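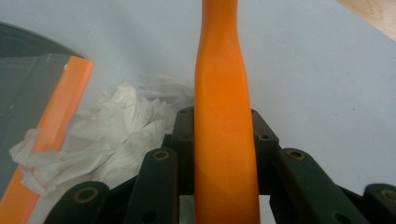
The Sweeping Lessons

At a workshop in Plurnbridge, the hardest class of the day is how to pick up a tissue

Thursday, July 23, 2020

Pick up a dustpan and brush and try to notice what your hands do. One tips the pan until the lip sits flat. The other drags, flicks, backs off and comes in again from the side. You've been doing it since you were small, and you'd have a terrible time writing down the rules.

That is the puzzle that keeps the people at Kassab happy at work, and I spent a day in their building trying to catch some of that happiness. (It wasn't difficult. I came home and swept my kitchen twice.)

Kassab teaches robots by showing them. The project is called Corov, and the idea is that a person does the chore while holding a pair of grippers, the same sort of pinching jaws a robot would have at the end of each arm. The grippers record how they move and what they see. Do a job enough times and you have a stack of lessons that a computer can learn from, with no robot needed in the room while you do it.

The sweeping set runs to 3507 lessons so far. Each one is short. Tissue goes down on the table, pan comes in, brush comes in, tissue goes in the pan, done. Then again, with the tissue somewhere else.

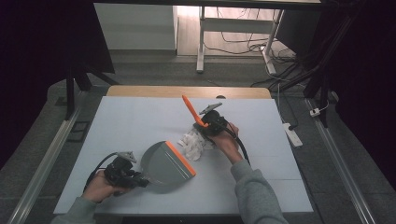

Dustpan in the left gripper, brush in the right, and a little crumpled tissue between them.

I got to have a go, and I loved it, and I was awful! Your fingers are right there behind the jaws but they can't help you. Everything you'd normally fix with a small roll of the thumb has to come from the wrist or the elbow. My brush kept turning in its grip. On my third try I pushed the tissue neatly past the pan and onto the floor.

By my eighth try something had clicked. I'd stopped thinking about the gripper and started thinking about the tissue, and the team told me that is the moment they wait for with every new person. Before that, they throw the recordings out. A robot that learned from my first attempts would learn to be nervous.

Tissue makes a wonderful teacher, by the way. It weighs next to nothing, and a hard stroke can send it hopping over the lip of the pan. It never crumples the same way twice. Wooden blocks were the first thing the group tried, and the blocks were too easy: the computer picked up one stiff stroke and used it for everything.

The other way to do this is by remote control, with a person sitting at a desk and steering a robot's arms from there. Kassab has a setup for that too, down the hall in a room called Stukow after the street it looks out on. I tried it after lunch. It's great fun, a bit like working a crane with mittens on, but it's slow, and you feel the delay in every stroke. The hand-held lessons go by much faster. The team still likes the remote setup for checking, as it shows them very quickly which moves a robot's arms can't copy.

And the robot? I watched it sweep after my turn. It lowered the pan, waited, thought better of it, lowered it again, and then pulled the brush across in a stroke so ordinary that I laughed out loud. Someone's habit was in there, a little double tap at the end to shake the bristles. Two of the people in the room claimed it was theirs.

The score that week was 31 clean sweeps out of 100. The group hopes to have that well up by October, when the lessons move on to crumbs. They've already been arguing over which crackers to buy.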